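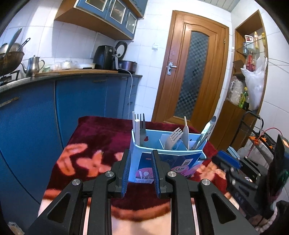
From: Garnet Campbell
To: gurnance-demos list
Date: 29 September 2018
Subject: Re: [gurnance-demos] cutlery task, which grasps are we keeping?

Sorry all, meant to answer this before lunch and then got dragged into the Ledeo call. Quick replies in between Mélanie's bits, then one request at the bottom.

Mélanie Hiebert wrote:
> I've been through the cutlery set as far as episode 400 and I'm not
> sure we are all doing the same task. Some people pull the item
> straight up out of the caddy and only then tilt it. Others tip it
> while it's still half in, so it drags along the rim. Both get it out,
> but the policy is going to see two quite different motions from
> nearly the same starting view.

Straight up, please. Tilt once the bottom end is clear of the rim. I know tipping early is quicker, and with a fork it feels more natural (you'd do it that way with your own hand), but on the arm it jams. Dlamini replayed 5 of the tipped ones on the bench arm and three of them took the caddy along for the ride.

Don't bin the tipped ones though. Mark them "tip" in the notes column and I'll split them out later. Might be useful for somthing.

> Second thing, grip height. Is there a rule? I had been going for the
> top third but I see people pinching right at the end.

Top third is fine, a bit lower for anything thin. Chopsticks especially. If you pinch a chopstick at the very end it swings when you move and then whoever's doing it slows right down to let it settle, and that pause goes into the demo. Robot learns to pause. We had this with Grondetti's stirring set and it was a pain to get rid of.
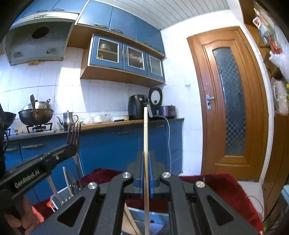 Also on chopsticks – one at a time. If two come up together, put both back and start the episode again. Don't try to shake one off.

> Third, two hands or one? The task sheet says "second gripper
> optional", which people are reading however they like.

Yes that's my wording and it's bad. What I meant: the second gripper can steady the caddy if it needs it, but it shouldn't pick anything up in this task. If you aren't steadying, keep it still and off to the side, pads open. What we don't want is the left one wandering about while the right one works. I've watched 91 of the newer ones and the wandering is the most common thing I'd cut. Small drifts fine. Waving, no.

Handover between hands is a separate task and we'll get to it. Not this batch.

> Last one. Do we reset the caddy the same way every time? I have been
> putting things back wherever they land.

Wherever they land is good, carry on. Mix the compartments up. Forks next to chopsticks, a spoon on its own, whatever. Only thing I'd ask is move the caddy itself a bit as well, every few episodes. A hand's width either way, turn it a little. Early on it hardly moved between takes and the first model we trained basically went to a spot on the table and closed. Looked brilliant till I shifted the caddy.

> I can write all this up on the task sheet if you like.

Yes please, you'd be doing me a favour. Could you put the speed note in too? Normal careful speed, the way you would lay a table if someone was asleep next door. Several people have started going very slow because they think it's better data. It isn't, it's just longer, and the Ledeo people then have to trim it.

Now the request. We stand at 846 episodes for the whole kitchen group and I'd like the next lot weighted to the awkward items: thin handles, anything that leans, anything wedged behind something else. Plenty of easy upright forks already. If you miss a grasp and recover cleanly, keep it, those are good. If you miss and have to reach in with your fingers, scrap it.

One more that I forgot – open the pads wider before you go in. A lot of people arrive with a narrow gap and nudge the neighbours on the way down. Wide, down, close, up. Closing fully before lifting as well, I can see a few where the lift starts early and the thing slides through the pads. The replay arm doesn't forgive that the way your wrist does.

Mélanie, can you send the sheet round to everyone when it's done, not just me. And if anyone has been using the old sheet with the tray in step two, stop, thats from the Grondetti job.

Back online after four if there are questions.

Garnet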